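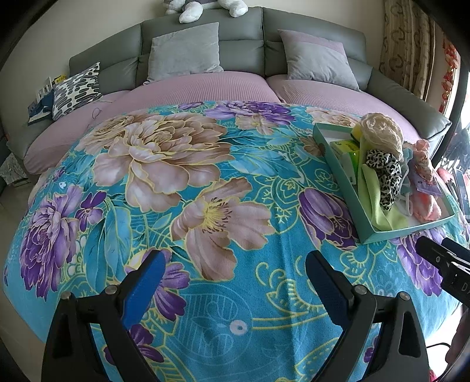
Capítulo 7. Cuando la pinza no suelta

7.1 El fallo de Farkness

Octubre de 2019. Tarea sencilla, ordenar objetos blandos en una caja. Pinza de dos dedos, almohadillas con relieve, fuerza máxima fijada en 40 N. Orden de apertura enviada, orden confirmada por el controlador, dedos cerrados. Gervásio Pimentel metió la mano para sacar la pieza. La pinza abrió tarde, volvió a cerrar y le pilló el índice. Sin fractura, pero el parte se escribió igual.

Causa: el controlador Vostico daba por buena la apertura al recibir la orden, sin leer el encoder. Retardo medido despues, 700 ms. El límite del manual era 100.

Los objetos blandos engañan. Tela, esponja, un paquete de toallitas: ceden, y la corriente del motor sube tan poco a poco que el umbral no salta.

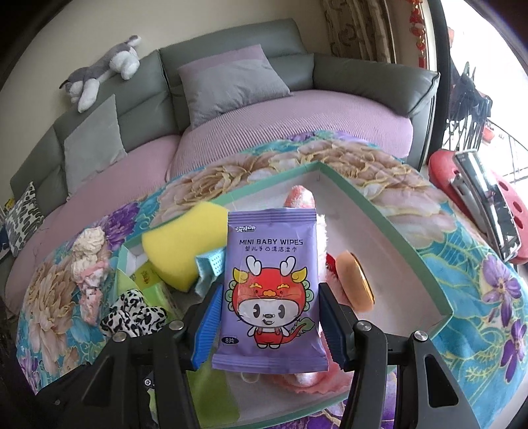
Con una pieza rígida el mismo fallo habría dado alarma enseguida. Con estas, ninguna. Mercedes Henao lo repitió en enero, mismo firmware, mismo resultado.

Qué veremos en el capítulo:

Confirmación por orden y confirmación por posición
Umbrales de corriente con materiales deformables
Parada segura: dónde va el pulsador y quien lo tiene a mano
El informe Strobel-Imai, con sus errores

Antes de seguir, repasar el apartado 4.3 (lazo de fuerza). Sin eso el 7.2 no se entiende.

7.2 Orden recibida no es orden cumplida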